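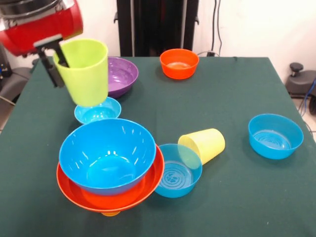

Green cup in the gripper over the small light-blue bowl, Collet cell.

January 2026
Irfan Tjoa, Barnuvgate bench notes

Grip-loss fault again on the tableware job. The arm stops, the controller says the object was dropped, and when I walk over the cup is still in the fingers. Had 13 of these over 44 picks. All on cups, none on bowls.

The Prulex report that came back blames the cloth. Their idea is that the cloth shifts under the cup, the grip ends up shallow, and the sensor reads it as a loss. I don't buy it. The fault comes up after the lift, with the cup well clear of the table, and the cloth can't do much from there. I also taped down the back edge for one run and got the same thing.

What I think, not proven: the finger position reading drifts. We grab cups with one finger inside the rim, the wall is thin, and "closed on a cup" is only a hair away from "closed on nothing." The threshold was set in July with the old finger pads. I can't find any note of someone redoing it after the pads were changed. If you did it, write it down here please.

The part that bothers me more is the recovery. After a false drop the routine opens the gripper wherever the arm happens to be. With a plastic cup, who cares. Gendside wants to run the same code on glass and I'm not signing that. Twice it let go with my hand under it while I was clearing a bowl. No harm done, but I shouldn't have been able to reach in there with the arm live, and the log said "safe state" both times. I don't know what that label is supposed to mean.

Changed for now:
- auto recovery off, arm holds and waits for a person
- speed down to roughly a third
- e-stop in before anyone reaches over the table, me included

Ran 6 more cups with nothing else touched. No fault. Six is too few to say anything and I'd rather nobody quoted it.

Still to do: log raw finger position on every close, cups and bowls separately. Swap the old pads back on for 3 runs if they're still in the drawer. Ask Prulex what they tested the cloth idea on, if they did.

Barnuvgate workshop notes | Questions to Irfan Tjoa | Back to top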